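Jul 5, 2020

Restore drill notes, Zustow cluster

Started with the nightly copy from the primary site. The point of this run was to bring up Clitia (scheduling app) and its database on the standby side without touching anything at the primary, then log in as an ordinary user and do some ordinary work. In March we only got as far as the machines booting. The app server came up, the login page loaded, and we called it done. It wasn't, as the job queue had never connected to anything.

Order used today:
1. Database server
2. Giraldo (file store)
3. Queue
4. App server
5. Web front end

Database was up in 15 minutes. Log replay finished clean. Row count on the bookings table was 1590 on both sides, which is what I wanted to see before going further.

Giraldo mounted read-only the first time. The standby has an old mount option left in its config, copied from when we were testing snapshots. Changed it by hand, remounted, fine. The change needs to go into the build script or it will come back on the next rebuild. Not done yet.
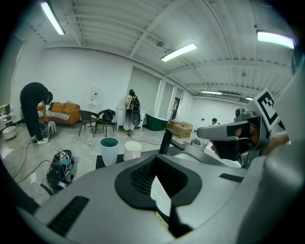 Gripper from behind, black ribbed pad in the middle. Marker on the finger at right.

Queue took three tries. First two failed on name lookup: it was still asking for the primary by its full name and the standby DNS zone had no record for it. Added a short alias in the test zone and it connected. I would prefer that the app read the host from one settings file. Right now the name is in 4 places and one of them is inside a startup script, where I only found it by searching the whole disk.

App server started after that with no changes. Logged in with the test account, made a booking, moved it, canceled it. Confirmation messages went into the queue and were held there, as they should be in a drill. Checked that outgoing mail was blocked before doing any of this – the block is on the network side, so it does not depend on the app settings.

Web front end: certificate warning. The standby certificate covers the old name only. Clicked past it for the drill, but users would not, and the phone client would refuse outright. Request a new one with both names.
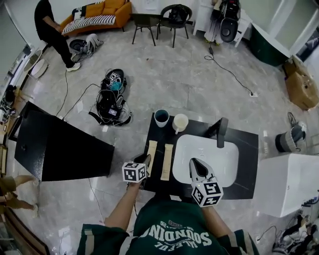 The runbook needs a rewrite before the next drill. It lists the servers but not what each one waits for, and step 6 still says to call the hosting desk at Clisurine for a firewall change we can now make ourselves. I want every step to say what has to be in place first and how to check it. It should be as plain to read as a counter with two cups at the far edge and a sink on the right, everything in the open. Pages with commands go in the same file as the steps, with the expected output under each one.

Failback was not tested. Shut the standby down in reverse order, removed the test alias, confirmed the primary was still replicating. Lag was back to normal by the time I finished writing this.

To do:
– mount option into the build script
– host name into one settings file
– certificate with both names
– runbook: dependencies, checks, drop step 6
– failback drill, needs its own day

Drill log and console output are in the Zustow folder under restore tests.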